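Druswood Makers Forum > Builds in progress > Robots and things that move

Thread: Garage arm, sim first, wallet second

gantry_widow
Right, build log. I have the end bay of the shared workshop until June and a second-hand arm on the way from someone in Ellirville who described it as "barely used, slightly fierce". Before it arrives I want the whole job working in simulation, so that when it does something stupid it does it to pretend cubes and spares my shins.

The job: pick small cubes off blocks of different heights, put them on other blocks of different heights. That's all. I know. My sister asked what it was for and I said "cubes" and she went to put the kettle on.

So far I have the arm model loading, the gripper opening and closing, and a table. The table took an evening. I had it upside down, which a simulator will let you do without comment.

pennyfarthing_pid
Following. What are you simulating in? And are you doing the control yourself or training something?

gantry_widow
Tanguy for the physics, mostly because the workshop machine already had it on. Control is hand-written for now: go above the cube, come down, shut, go up, go across, come down, open. I might train something later when I've run out of ways to be disappointed by my own code.

mudlark
Different heights is where it gets interesting. On a flat table you can hard-code the drop height and feel clever. The minute there's a step in it you find out how much of your code was just that one number.

gantry_widow
I found out at teatime. It drove a green cube into the side of the tall block at full speed and the cube left for the horizon. I left it running to see if it would come back.

brassneck
Going to be the grump. Why bother with the sim at all? I built mine on the bench with a Sondex gripper and a bag of kids' blocks, and it was stacking by the second weekend. Real friction, real wobble, real motors getting tired. You'll spend months on a perfect fake world and then the real one will have a draught in it.

pennyfarthing_pid
You also had to replace the gripper.

brassneck
I replaced the fingers. The gripper is fine. It has a noise.

mudlark
I'm half with brassneck. Sim is good for finding out that your plan is daft. It's poor at telling you whether a good plan will survive contact with a cube that's got a bit of jam on it. Contact between gripper and object is where these things fib the most. Have you looked at your friction values, or are they whatever it shipped with?

gantry_widow
Whatever it shipped with. I'm now looking at them. They appear to describe rubber on more rubber.

Ran a long batch overnight with the heights shuffled each time: 2,527 attempts. Most of the failures are the same failure. It picks fine and sets down fine, then clips the neighbour on the way back up when two cubes share a block. Open fingers are wider than I'd allowed for. Obvious in hindsight, and also obvious at the time if I'd measured anything.

kettle_logic
Don't open all the way on release. Open by enough to let go, lift straight up for 3 cm or so, then open fully when you're clear. Mine's been doing that for ages and it's the only bit of my code I'd show to guests.

brassneck
Or put the cubes further apart.

gantry_widow
brassneck, the blocks are only so big. But yes, I did consider simply wanting less.

kettle_logic, trying that tonight.

pennyfarthing_pid
Also worth turning the wrist so the fingers open along the free side. If the neighbour is to the left, don't have a finger going left. Costs you one extra rotation and some thinking.

kettle_logic
Disagree, mildly. Extra rotation means extra ways to end up near a joint limit, and then it does the long way round, like a taxi. I'd get the narrow release working before touching the wrist.

pennyfarthing_pid
Only if you plan it badly.

kettle_logic
I have met my planning.

tin_lid
Newish here, sorry if this is basic. If everything's in the sim, how does the program know where the cubes are? Is it looking, or does it just ask?

gantry_widow
Not basic at all. At the moment it just asks. The sim hands over the exact position of every cube, which is cheating, and I'm enjoying it while it lasts. On the real bench there'll be a camera on a bracket and it'll have to work for a living. That's partly why everything is in such loud colours, so that the camera stage has a fighting chance.

mudlark
Watch the shine, then. If your blocks are glossy, the camera gets a white blob where the light hits and bits of the neighbours reflected in the sides. My colour finder once spent an afternoon trying to pick up a reflection. Matt paint or a light sanding sorted most of it.

gantry_widow
Mine are extremely glossy. I thought it looked smart. I'll keep the sim shiny for now and see whether the camera code copes, on the grounds that if it can manage this it can manage a bit of painted pine.

brassneck
Or you could sand the blocks.

gantry_widow
I'm going to have that put on a mug.

Update. Narrow release is in, friction turned down to something a cube might recognise. Second overnight batch was shorter but the neighbour-clipping has dropped to 13 cases, and nearly all of those are on the big block with the back edge in play. Slower lift next, then I'll try the wrist idea and report back so the two of you can carry on arguing with some numbers in hand.

kettle_logic
Pleased. Insufferable, but pleased.

pennyfarthing_pid
I'll wait for the wrist results.

brassneck
When's the actual arm turning up? I've a spare 2 amp supply and a drawer of connectors if you want them. I still think you should have started there.

gantry_widow
Seller says "soonish". Yes please to the connectors. You can come and stand in the bay and say you told me so when it hits the wall.

tin_lid
Any chance of a picture? I'm trying to imagine the different heights and I've drawn it three times.

gantry_widow
Fair enough. One from the current set-up, with the arm over the big yellow block.
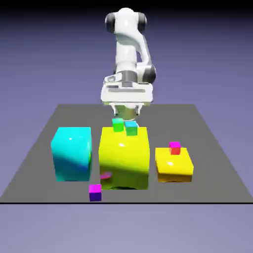

Two small cubes under the gripper, one on the low block to the right, one down on the table at the front.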